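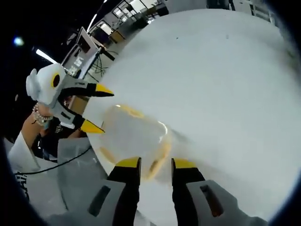 A clear cup with some yellow-orange still in it, against a white surface

Hello again, lunch people! My item last month was meant to be a quick word on leftovers and I got so many replies (mostly about soup) that I've been given the space again, so let's talk about boxes. And lids. Mostly lids.

I started by emptying my own kitchen cupboard onto the floor, and I'd recommend it if you have a free evening and a strong stomach. Out came 40 bottoms and 7 lids that fit any of them. I have no idea where the rest went. My sister-in-law has the same problem in her house, so I don't think it's just me being hopeless, though she might tell you different. The old Todex tubs were the worst of the lot, all warped from the dishwasher, and I finally let them go. It felt great! 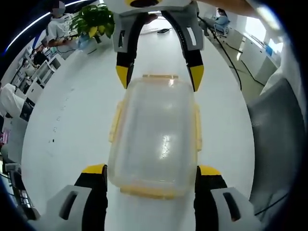 My rule for new ones is that the lid has to lock down, and I've gotten fussy about it since a jar of dressing let go in my tote bag on the way to the Jarkmont stop. Press-on lids are fine for a fridge shelf, but they don't stand up to a bus ride. What I look for now is a box like the clear one on the white table, with a yellow latch down each long side and more yellow fittings at the two ends, so you can tell from across the kitchen where it's supposed to fasten. Clear sides matter to me too. If I can't see the rice, I forget the rice, and then we all know what happens to the rice.

As for washing, I do the lids by hand and I open the latches all the way before they go in the water. Tomato sauce gets into the corners and sits there - so does curry, and curry is forever. A paste of baking soda and a little water left on overnight does a pretty good job on the orange tint. Sunshine on the windowsill helps as well, though in November you may be waiting a while. 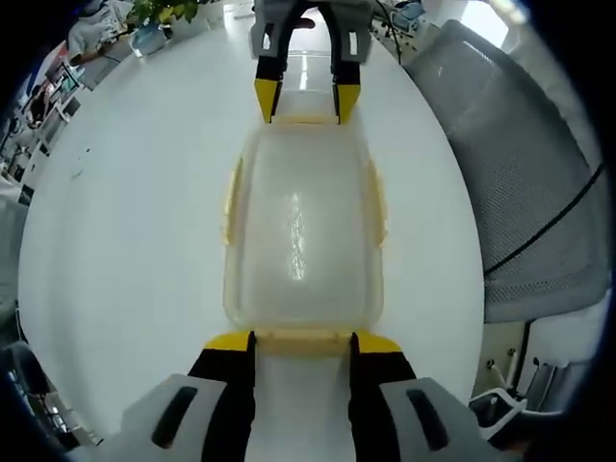

And please let everything dry before you close it up! I used to snap the lids on straight from the rack and then wonder why the whole stack smelled like a swimming bag. Now I store the boxes open, one inside another, with the lids standing up in an old dish rack next to them. It takes more room, but I can find things at six in the morning.

If you want to swap odd lids or pass along boxes you don't use, there's a crate by the door at Mela, next to the coat hooks. Put your name on anything you want back - masking tape is fine. Next month I'm doing freezer labels, so send me yours, even the bad ones.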